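Search jobs, people, pages Go

Participants wanted, Vallis lab, Clurton

We are comparing two ways of teaching a robot arm to pick soft packets out of a bin. Our February study needs people to guide it by hand – no experience required. 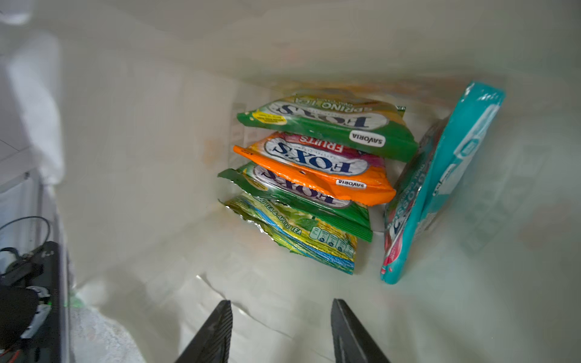

Sessions last three hours, with breaks. Write to Hajar Bouazza by 3 Jan 2025.

6 shares | 2 comments

Kenza Mansour: Is parking free?
Mounir Shawky: Did one last year, arms ached a bit but fine.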